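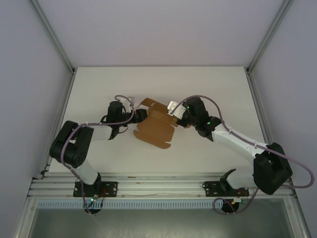
A reader at one of the sites running this cell wrote in to ask why the left arm lets go of the blank partway through the fold, with no fault on the screen, and then carries on to the next step with nothing in the fingers. The same report has come in from other sites in slightly different words: the arm "forgets" the part, the blank drops flat, the right arm pushes it off center, and the program ends as if the box had been made.

This page covers finding and fixing that fault on a two-arm carton folding cell with an Irell controller and Stostex parallel grippers. It applies to software with the hold check available, which includes every release that has the Grip tab in the Tools menu. If your menu has no Grip tab, do the cable section and the finger section only.

What the fault looks like

The blank is picked, both arms close on it, and the upper flaps come up as normal. At some point after that, one gripper opens by a small amount. The opening is often too small to see at full speed. The blank slips, usually on the side that is carrying more of the bending load, and the other arm keeps moving along its taught path. The log shows "fold complete" and no alarm.

A blank that tears, or that was never picked, is a different problem. Check the magazine and the pick height for those.

Before you start

Stop the program and let both arms reach the rest position. Press the emergency stop and confirm that both arms show drive off. Arms of this size can still pinch a hand against the tabletop when the drives come back on, and an arm without a brake on the elbow will sag when power is removed. Support the upper link with one hand before you cut the power, and keep the other hand clear of the elbow housing.

Lock the supply off at the isolator if you are going to unplug anything. The emergency stop does not remove power from the controller side of the cable.

Step 1. Read the hold current

With power on and everyone outside the reach of both arms, run the fold at 32 percent speed. Open the Grip tab and watch the hold value for each gripper. A healthy hold stays level from the time the fingers close until the release step. A short dip during the flap lift is the sign to look for.

Write down which arm dips and at which line of the program. Repeat the fold several times. If the dip always comes at the same line, suspect the cable. If it moves around, suspect the fingers or the grip setting.

Step 2. Check the cable loop

The gripper cable runs along the outside of the arm and needs a free loop at the elbow and another at the wrist. If the loop is too short, the cable pulls on the connector when the elbow opens. The gripper then loses its command for a moment and the motor relaxes. If the loop is too long, it can catch on the corner of the table or on the elbow housing and pull in the same way.

1. Lock off the supply.
2. Move the arm by hand to the position you wrote down in step 1. Have a second person hold the upper link.
3. Look at the cable where it enters the wrist connector. It should leave the connector straight, with slack behind it.
4. Move the elbow slowly through the full fold path. The cable must not go tight and must not touch the edge of the table.
5. Reset the clips as needed and move the arm through the path again.
6. Unplug the wrist connector and look for a pushed-back pin. Replace the cable if you find one. Pins that are pushed back in by hand do not stay in.

Cables on this type of arm should be replaced at 4,000 hours whether or not they have given trouble. We have seen conductors break inside a jacket that looked new.

Step 3. Check the fingers

Board dust builds up on the finger faces and cuts the friction. Wipe both faces with a dry lint-free cloth. Do not use oil or silicone spray anywhere near the grippers.

Lay a straight edge across each finger pair with the gripper closed on a scrap of board. A gap at one end means that the finger is bent or its bracket is loose. Tighten the bracket screws first and check again. A bent finger has to be replaced — bending it back leaves it weaker at the root, and it will open again under load.

Step 4. Set the grip force

The default force was chosen for light board. With the heavier Camacho blanks, the flaps resist more at the score line and the default is too low. Raise the setting in small steps to a maximum of 80 percent. Above that the gripper motor runs hot and the controller cuts the current to protect it, which produces exactly the fault you are trying to remove.

If the blank is marked by the fingers before the slipping stops, the problem is in the fingers or the score. Go back to step 3, or try a different batch of board.

Step 5. Turn on the hold check

This is the part that was missing in most of the cells reported to us. The fold program supplied by Prando checks that the fingers have closed at the pick. It does not check again. Anything that happens after the pick is invisible to it.

In the Grip tab, set Hold Check to "continuous" for both arms. Set the response to "stop both." The other choice, "stop one," leaves the second arm moving against a blank that is no longer held, and it has driven a gripper into the tabletop in at least one case.

Set the check delay no shorter than the closing time of the gripper. A shorter delay gives false stops at every pick.

Step 6. Test

Run the fold at low speed with no blank. The cell must stop at the pick and show a grip alarm. If it runs on, the hold check is not active and the cell should not go back into use.

Next, load a blank and use the Grip tab to send an open command to one gripper during the flap lift. Both arms must stop. Do the same on the other side. Do not make this test by pulling the blank out by hand.

Return to full speed only when both tests pass. Some 1,000 folds without a grip alarm is a fair sign that the cable and fingers are sound. Keep the notes from step 1 with the cell, as the next person will want the line numbers.

If the alarm comes back

An alarm on one arm only, always at the same line, is nearly always the cable again. Swap the left and right gripper cables if the lengths allow it. If the fault moves with the cable, replace it. If it stays with the arm, the fault is in the wrist module or the controller port, and the arm should stay locked off until the part has been changed.

Related
Replacing the wrist cable on Irell arms
Flap scores that crack on heavy board
Grip alarm codes and what they mean
Elbow sag after power off
Setting the rest position on a two-arm cell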